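Apprendre par le geste, un épisode après l'autre

Chez Ristano, la journée de collecte commence à 8 heures par une remise à zéro des encodeurs. L'opérateur enfile les gants de commande, vérifie la latence du retour vidéo, puis prend la main sur un humanoïde à deux bras placé dans un salon reconstitué. Le programme, baptisé Parkedex, vise 1000 démonstrations complètes par tâche. En février, le compteur affichait 2373 épisodes toutes tâches confondues, dont 157 écartés à la relecture.

Le principe est connu. Une politique de contrôle est entraînée par imitation sur des couples observation-action : d'un côté les flux des caméras, de l'autre les positions articulaires commandées par l'humain. La qualité du résultat dépend moins du volume que de la régularité des gestes. Un opérateur qui hésite transmet son hésitation, et le modèle la reproduit au même endroit.

Deux modes d'enseignement coexistent. Le guidage manuel, où l'on saisit le bras pour le conduire le long de la trajectoire, donne des efforts de contact francs mais laisse les mains de l'instructeur dans le champ des caméras. La télécommande évite ce défaut - au prix d'une perte de sensation que les gants à retour vibratoire ne compensent qu'en partie. La vue de poignet devient alors la principale source d'information à courte distance. Un câble noir et fin sur une moquette rayée y offre peu de pixels, et le carter de la main en prend beaucoup.

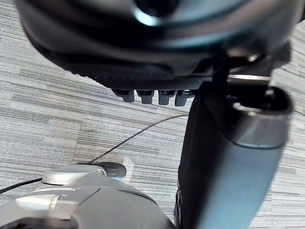 Ginting conteste pourtant la priorité donnée à cette vue. À son avis, les équipes surestiment la caméra de poignet et négligent la synchronisation : avec un décalage de 3 images entre les flux, la politique apprend à fermer les doigts trop tôt, et aucune résolution supplémentaire n'y change rien.

L'objection est prise au sérieux. Le protocole Zirkgate, adopté par l'équipe pour l'horodatage, impose une horloge commune aux caméras et aux moteurs. Tout épisode hors tolérance est rejeté avant annotation. Le tri restant se fait à la main : reprises de saisie, pauses trop longues, bras sorti de l'espace utile.

La caméra de tête, elle, fournit le contexte. Elle situe les deux mains par rapport au mobilier, ici un accoudoir de canapé en cuir crème et une table d'appoint ronde portant une corbeille de fruits en fil noir. Pour l'opérateur, la difficulté tient à la profondeur : vu de dessus, un accoudoir épais se juge mal, et les premières sessions comptent beaucoup d'approches trop basses. La consigne actuelle demande de marquer un arrêt mains ouvertes avant toute saisie, ce qui donne au modèle un état de départ stable.

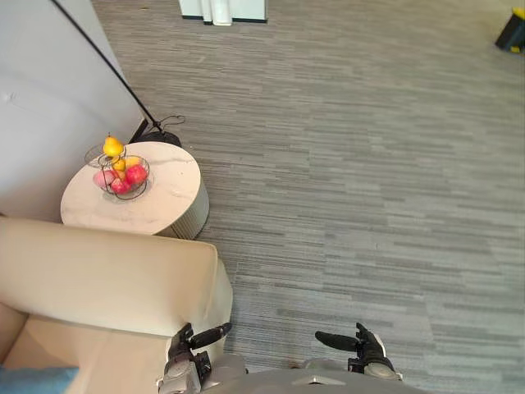 Les deux mains ouvertes, pouces tournés l'une vers l'autre, près de l'accoudoir.

Reste la question du transfert. Une politique entraînée dans un seul salon s'attache à des détails sans rapport avec la tâche, motif du sol compris. Ristano prévoit de déplacer les meubles entre les séries et de changer d'opérateur à chaque demi-journée.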